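Brabec Wants Your Lunch Hour

The building office at Brabec sent around a flyer in February announcing that the third-floor break room will become a "wellness commons." Tenants were asked to respond within 10 days. I responded. I have heard nothing, so I am using my column.

The plan comes from a consultant called Sendau, which did the same thing to the Bremska offices across the river. The pitch says shared healthy eating lifts morale and cuts sick days. I asked where that second claim came from and was sent a brochure with the same claim in it, in larger type.

What we know for sure is the price. Each tenant firm pays $149 a month, and the two vending machines go away. In their place we get a fruit delivery and a "mindful snacking" talk every quarter. Natália Polák, whose firm has 22 people on our floor, did the math on the fruit and got less than a banana each per day.
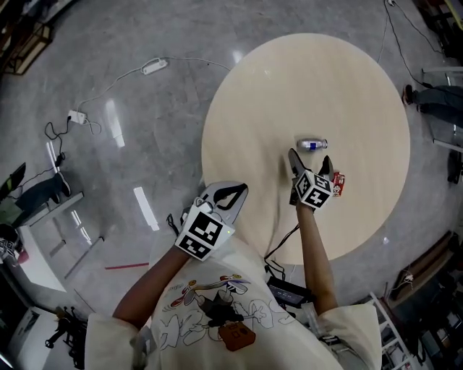
Photo: Deming Kong

I have nothing against bananas. I do doubt that a person who wants chips at four in the afternoon will stop wanting them when the machine is unplugged. They will walk to the gas station on Brulluvard and pay more. Vlasta Tichý moved here from Bremska and tells me that is what happened there, and that the fruit bowl was mostly lemons by the second month. Maybe she had bad luck with the lemons. I would still like to see the numbers, if Sendau kept any.

Senyo Aidoo in the building office says the contract can be canceled after 3 months. The copy I was shown says a year, with a notice period I had to read twice. One of those is wrong and I would like to know which before anybody signs.

Comments go to the front desk in writing. Ask for the long version of the contract, because the short one leaves out the page on fees.

Lilla Bognár
Tenant newsletter, April 2023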